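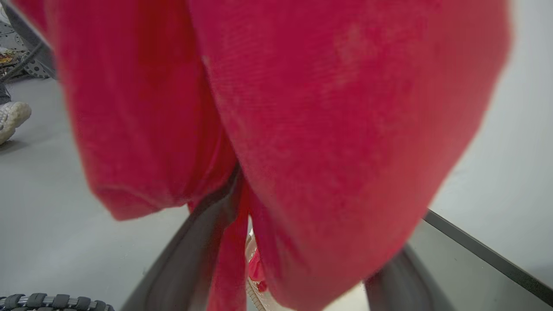
Holtham to host spring knitwear and loungewear presentation

Altport, 2 April 2021

The fashion retailer Holtham has confirmed that its spring presentation will go ahead at the former Lehner printworks in Altport, with the Mivik label opening the programme. It will be the company's first live show under its present design team, and the first to place loungewear and knitwear on the same runway.

The presentation will feature 44 outfits, shown in two parts with a short interval. The opening part is given over to Mivik, the loungewear label which Holtham took into its stores in February. The second will cover the main Holtham range, including tailored cardigans, wide-leg trousers and a small group of evening pieces in fine wool.

Shih-chieh Yau, head of design at Holtham, said the collection had been planned with everyday wear in mind.

"Our customers have asked for clothes that can be worn at home and then out of doors without a change," Yau said. "We have kept the shapes simple and spent our time on the cut, the collar and the way a sleeve sits at the wrist."

Invited guests will be seated in the main hall, and the presentation will also be streamed on the Holtham website. The company received 1,005 applications for the public places on offer, which have been allotted by ballot. Successful applicants have been informed by email and are asked to bring a printed or electronic copy of their confirmation. Places may not be passed on to another person. 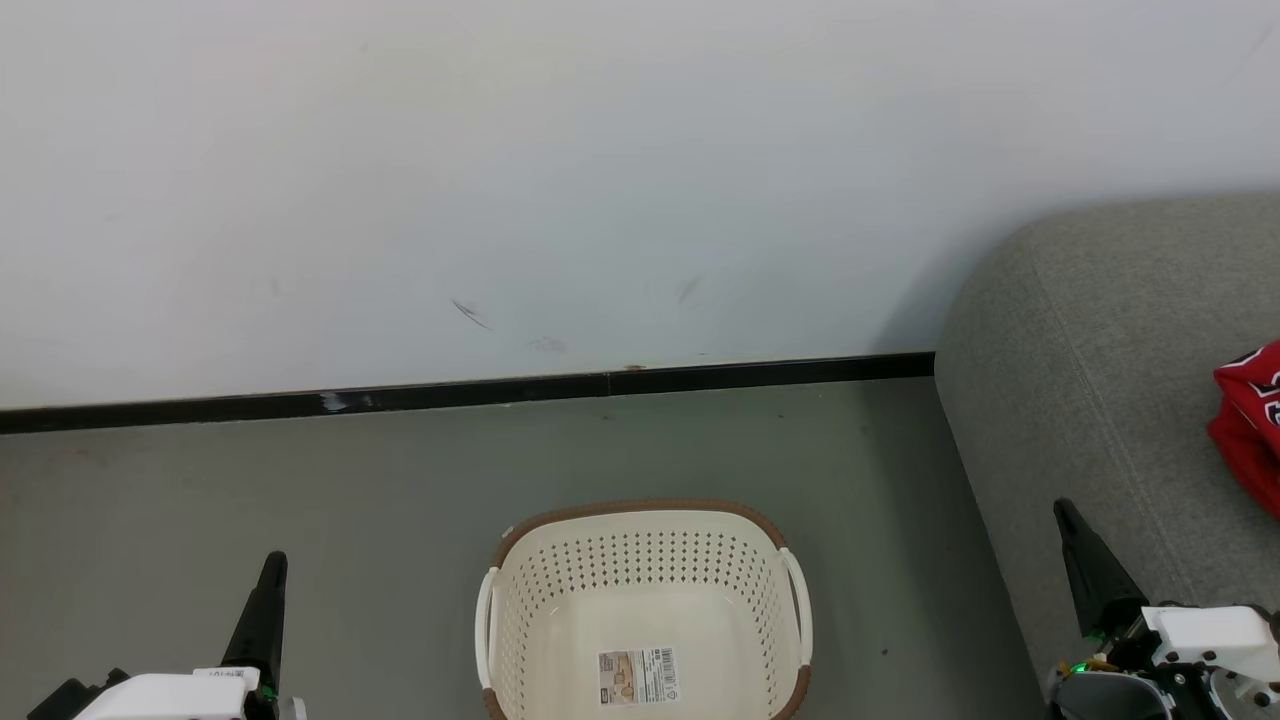 Loungewear and the home: Mivik opens the Altport programme.

Mivik was founded as a maker of dressing gowns and nightwear and has since added jersey separates and house shoes. Its clothes will continue to carry their own label and will be sold in a separate area of each Holtham store. Prices for the spring range have not yet been announced – the company expects to publish a full list on the morning of the presentation.

Holtham has also set out its plans for production. The first run of the lead cardigan will be limited to 600 pieces, with a second to follow if demand allows. Around 1,000 sets of the Mivik jersey top and trousers will be made available at the same time. Orders will be restricted to two items of each style per customer during the opening week, both in stores and online.

As part of the programme, final-year students from local fashion courses will be given access to the fittings and to the afternoon rehearsal. Two students will be offered paid placements in the Holtham pattern room over the summer. Applications should be made through course tutors, who have been sent the relevant forms.

Doors will open one hour before the start of the presentation, and latecomers will be admitted at the interval only. Step-free access is by the side entrance in the yard. Guests who need reserved seating should write to the Holtham events office, quoting the number on their confirmation.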